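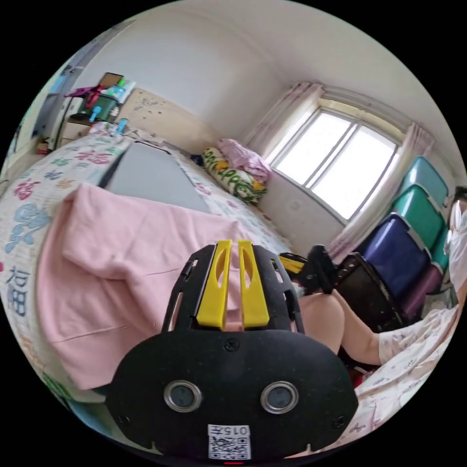 Week 4: Antlions, or how to eat well by sitting in a hole

Right, after last week's marathon on ground beetles I want to slow down (literally) and talk about a predator that hardly goes anywhere. Antlions belong to the family Myrmeleontidae, in the order Neuroptera, so their cousins are the lacewings. The adults look a bit like weedy damselflies with clubbed antennae, and most people walk straight past them. The larvae are what I get excited about!

Not every antlion larva digs a pit, by the way. Plenty of species just lie under loose sand and grab whatever wanders over. The pit builders get all the attention, and I'm afraid they'll get most of mine too.

How the pit works

The larva shuffles backwards in a spiral, flicking sand out with its flat head as it goes, and ends up buried at the bottom of a neat cone with only its jaws showing. The slope sits close to the steepest angle dry sand can hold. An ant steps over the rim, the sand gives way, and down it comes. If it starts to climb out, the antlion throws more sand from below, which undermines the slope and brings the ant back down again.

Try this with a saucer of dry sand at home, then again with damp sand. You'll see very quickly why so many pits are tucked under overhangs and tree roots.

On the Roduston bank last year we mapped 94 pits, nearly all of them under the lip where the rain can't reach. Please bring your copy of the map to the practical, I only have the one spare.

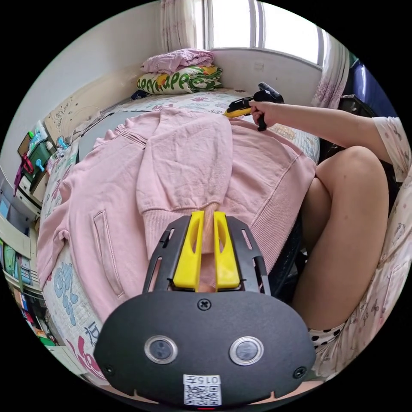

Pink zip-up hoodie, spread out flat.

Jaws, and what goes through them

Each jaw is a mandible with a maxilla fitted underneath, and the two together make a tube. The larva pierces its prey, pumps in digestive fluid and sucks the insides out. The dry husk gets flicked out of the pit afterwards (look for these around the rim, they're great for working out diet).

Now for the bit everyone remembers in the exam. The larval gut is closed off at the back, so solid waste stays inside until the adult emerges. That can be a couple of years if food is scarce. The silk for the cocoon comes out of the rear end as well, made by the Malpighian tubules, which in most insects deal with waste.

Who eats the antlion?

A small wasp, Lasiochalcidia igiliensis, lets itself be grabbed, holds the jaws apart with its sturdy back legs and lays an egg in the soft membrane by the throat. I still can't get over it. We'll watch the clip together on 22nd October, so don't spoil it for yourselves.

Before next time: read up on wormlions. They're fly larvae and not at all closely related, yet they dig pits too. Jot down two ways their hunting differs and bring them along.

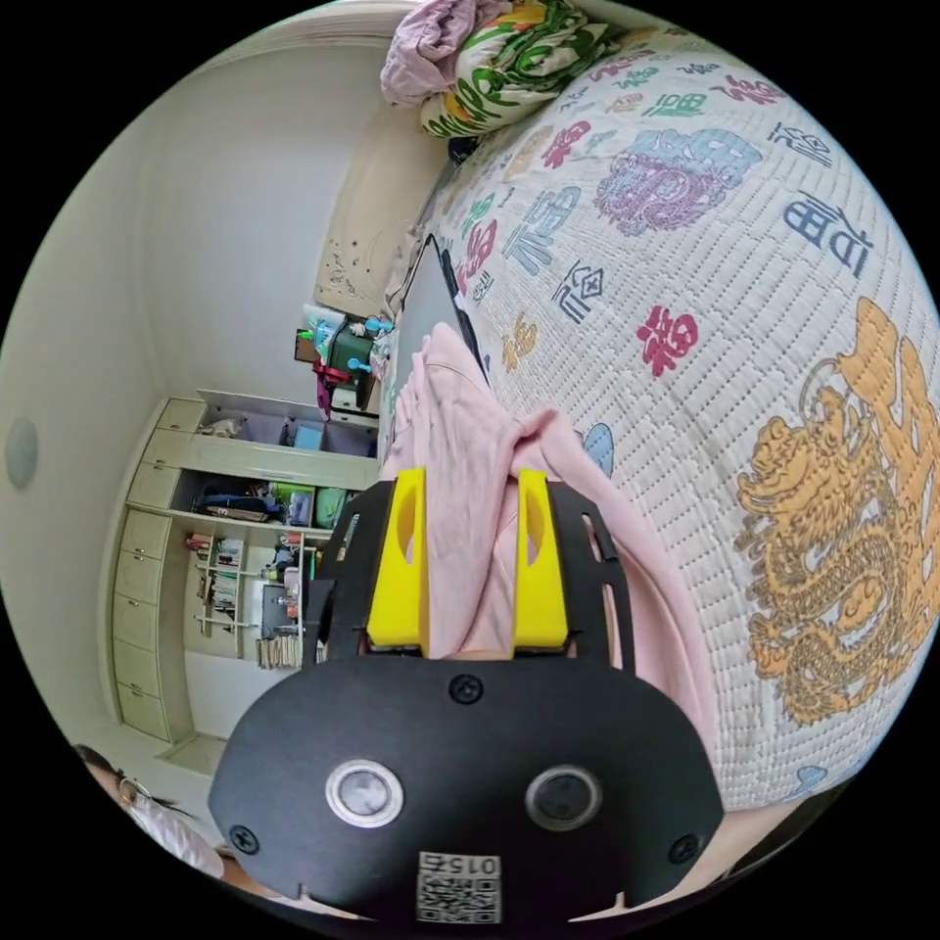
Luvier: could you say whether the adults feed at all? My old textbook says they don't.

393 views | 7 shares | 3 comments

Reader comments

Anonymous
Some adults do hunt small insects, my field guide is quite clear on it. It varies by species, I think.

Bareo
Tried the damp sand thing. Mine just went into lumps, so point taken. Is the January practical indoors?

Guest
The wasp!! I looked it up early, sorry.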